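Folding for Print: An Interview with Chak-lun Fung

Posted 2 January 2022

Chak-lun Fung has worked with secondhand and returned clothing since he left school, first at the sorting floor in Widham and now at Trastia, where he sets the handling method for printed T-shirts and sweatshirts. His written procedure is four pages long. It covers how a shirt is picked up, how it is laid on the table, where the first fold goes, and what the floor next to the table should look like. We spoke over two sessions, the first by phone and the second at a table with a stack of shirts between us.

I asked him to begin with the pickup, because that is where his procedure spends its first page.

"Most people start reading at the fold," he said. "By then the outcome is half decided. If you take a shirt out of the bin by the middle of the chest, the whole weight of the shirt pulls against that one point. With a plain shirt you get creases and you can smooth them. With a printed shirt you are bending the print wherever it happens to fall."

He separates prints into two groups. The first is ink that has gone into the fabric, which can be felt only slightly with a fingertip. The second is ink that sits on top as a film. Large block lettering on athletic and college shirts is often of the second kind, and it is the kind he worries about. The film stretches less than the knit underneath it. After enough bending and enough trips through a dryer it opens along fine lines, and the shirt color comes through.

"A cracked print isn't always a reject," he said. "Some buyers like it. But I want the cracks to come from wear, and I want to know they were there when the shirt came in. If our handling adds to them, the grade on the ticket is wrong by the time it ships." 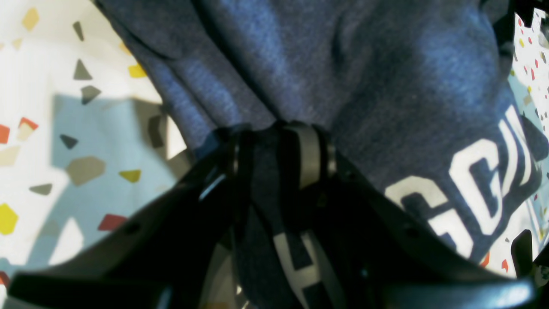
Blue heathered cotton gathered to a single point, with the white lettering bent along the folds.

Fung keeps a record of defects found between grading and packing. In the last batch he reviewed in full, 826 printed garments went through the tables, and 134 were flagged on the second check for a fault that had not been written on the first ticket. He does not claim that all of those came from handling. Some were missed by the grader. Light has a lot to do with it: white lettering on a mid-blue shirt shows its cracks well under a lamp set low and to the side, and poorly under a ceiling panel.

I asked whether heathered fabric was harder to grade than solid color.

"It hides lint and it hides small stains," he said. "The yarn is already two or three shades, so the eye accepts a speck as part of the cloth. For creases it is about the same as a solid. For fading it is harder. You have to compare the side seam with the chest, and you have to do it with the shirt flat."

Getting the shirt flat is the second page of the procedure. The garment is laid sideways to the worker, the collar to one hand and the hem to the other. It is held at two points, one near the collar and one at a corner of the hem, and drawn out until the slack is gone. Then it is let go. Fung was particular about the letting go. A jersey knit held under tension looks smooth, and workers fold it in that condition because it looks ready. Once it is released it shortens, and the fold line that was straight is now bowed.

"Stretch, release, wait, look," he said. "The wait is two breaths. If a wrinkle comes back after two breaths it was in the fabric already, so it needs a hand over it or it needs steam. Pulling harder will not remove it. You will only make the shirt long and narrow."

He dislikes a bare tabletop for this. A slick surface lets the lower layer of the shirt travel while the upper layer is being smoothed, and the side seams end up out of line with each other. A cloth cover gives enough drag to keep the lower layer in place. He has tried felt, which held too much lint, and canvas, which was too coarse and caught on sleeve hems. He now prefers a smooth woven cover pulled tight over the table and fixed underneath.

On the pattern of the cover he has a minor opinion, offered without being asked. "A light ground with small flecks is fine. The edge of a dark shirt reads clearly against it. Stripes or checks I would avoid. People line up the hem with the stripe instead of with the shirt."

We moved on to the floor. The third page is headed "Below the table," and it is the page that new staff complain about. It says that the space under and beside each table is to be looked at before the first shirt comes out of the bin and again at each break. Fung wrote it after his first winter at Widham, where the tables stood along a carpeted wall and everything with a plug had been run down behind them.

"Carpet is quiet and it is easier on the knees if you have to get down," he said. "It also keeps what you drop. On a hard floor a thing makes a noise when it lands. On beige carpet you will notice something dark, and you will notice something bright white if there is enough light on it. Anything close to the carpet color can sit there for a week."

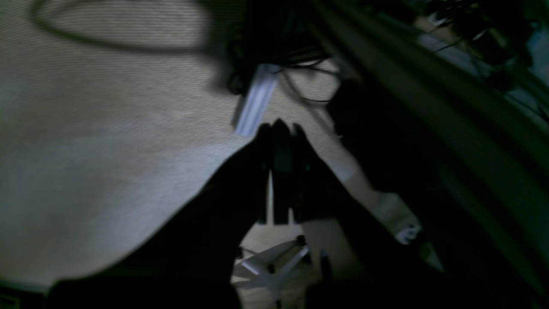
The light, he added, is usually the weak point. The lamps are aimed at the tabletop, and the table itself puts a shadow over the part of the floor where things collect. He keeps a flashlight on a hook at table height. The check is done from a low position, with the beam nearly level with the pile, so that anything lying on the surface throws a shadow of its own.

His rule for cables is short. They may run behind a table or along a wall. They may not lie in loops where a foot or a bin can reach them. Slack is to be gathered and tied, and the tie is to be one that can be undone by hand, since tables get moved. A sleeve or a drawstring that drops off the edge should meet nothing it can hook on.

I said that this seemed a lot of attention for something that has little to do with folding. He disagreed, in a mild way.

"Where does a shirt go when it slips?" he said. "It goes off the far edge, where you can't see it. If there is a clump of wires down there you pull the shirt back up through it. Then you have dust along one sleeve and you have moved a plug. I have seen a steamer go off in the middle of a run because of a hooded sweatshirt."

The fold itself takes up less than a page. Fung uses a rectangular fold with the print facing out and, where the print is small enough, with no fold line crossing it. For a wide chest print this cannot be done and a choice has to be made. He puts the line between two letters if the spacing allows. If it does not, he folds through the open part of a letter in preference to a solid stroke. A vertical line can pass between the uprights of an H and cross only the bar. Through a G or an O it meets two short stretches of ink, top and bottom, and that is acceptable. Through an I it takes the whole height of the letter, and he will shift the fold to avoid it.

He also limits the height of a stack. The working limit is 30 shirts for plain cotton and fewer for film prints, which can stick to each other under weight in a warm room. A sheet of tissue between prints solves this, but it adds time, and the Escombe warehouse, which takes most of the sweatshirts, asks for no loose paper in the cartons. For Escombe he stacks print to back, never print to print.

Old fold lines are a separate subject. A shirt that has been stored for a long time comes out with a seam-like ridge across it, often near the shoulders, from the way it was folded the first time. Workers tend to follow that ridge. Fung asks them to ignore it and fold to his measurements, so that the fabric is not creased twice at the same place. 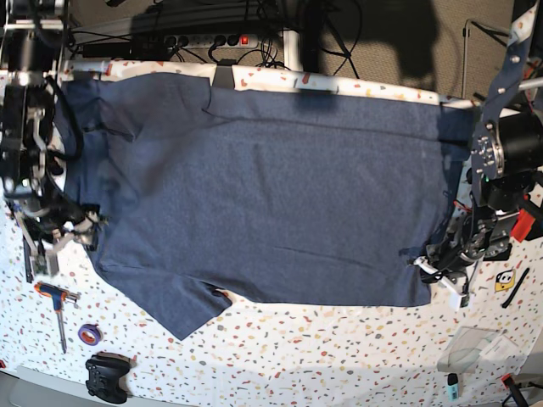 Chiu saw it differently and told us so when we sent over a draft of these notes: an old fold line near the shoulders should be followed and not fought, as the cloth will go back to it in the carton whatever the worker does, and a second line an inch away leaves the buyer with two creases to press out instead of one. Navy was the worst for this, Chiu wrote, and steam at the table was the only real cure.

I put this to Fung. He agreed about the steam and not about the rest.

"If there is time to steam, then steam, and the question goes away," he said. "We have one steamer for the room. What I can control is where the line goes. I tested it on shirts from storage, 100 of them, half folded on the old line and half folded to measure. After a few weeks in cartons the ones on the old line had a crease you could feel with a thumbnail. The others had two lines, yes, but both were soft. They came out with a hand and a warm table."

He allowed that his shirts were mid-weight cotton and that a thinner knit might behave as Chiu describes. He plans to repeat the test in March with thinner shirts, and with a second set of prints that he has graded himself under the side lamp.

The fourth page of the procedure is blank apart from a heading, "Sleeves." He has rewritten it several times. Folding the sleeve straight across the back gives a clean outline but leaves a thick place at the shoulder. Angling it down along the body spreads the bulk, but the cuff can show at the lower edge of the finished rectangle. Until he settles on one, each table does what it likes with sleeves, provided the whole stack is the same.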